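Subject: Re: [web-help] Moving the site to the new host, what do we keep?

On Thursday the office at Mahawong wrote:

> We have the new hosting account with Hendov and the login works. Before
> we move anything, can someone tell us which pages need to come across?
> The old site has a lot on it and some of it must go back years. Also,
> does the email move at the same time? We have 4 mailboxes on the old
> account and can't afford to lose what's in them. Our contract with the
> old host ends in December.

Email first, as it's the part that can hurt you. It does not have to move at the same time, and I would not do it that way. Web pages and mail are separate records on the domain. You can point the site at Hendov and leave the mail records alone until you are ready. Copy down every record the old host shows you before you change anything, including the ones you don't recognize. We skipped that at Gekano and the contact form stopped sending for 3 days.

When you do move the mailboxes, create all of them on the new side first, with the same addresses. Then copy the old mail over, change the record, and leave the old account open for 2 weeks. Some senders' servers are slow to notice the change and messages will still land in the old place. Check both.

As for pages, start with what people visit. The old control panel should have a statistics section, even if no one has opened it. For us it was the contact page, the program list, the directions and the calendar. Everything else got a handful of visits a month. We moved those 4 by hand, rewrote them a little, and put the rest in a folder on the office computer. We have had one request for something out of that folder.

The calendar may give you trouble. If yours runs on Flumon, the export drops repeating events and keeps only the first date. I ended up typing ours in again. If you only have a season's worth of events that is quicker than fixing the file.

Old addresses matter too. If your program list lived at one address and now lives at another, set up a redirect, or the links from the county page and the newsletters will go nowhere. Hendov has a form for this under domain settings – put the old address on the left and the new one on the right.

One more thing on the domain itself. Check who it is registered to. Ours was in the name of the company that built the first site, and getting it released took longer than the whole move. Do that before you give notice to the old host.
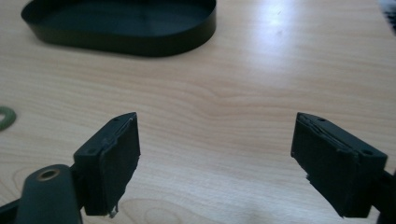

If you send the list of records to the group, leave the passwords out and I'll look through it in the evening.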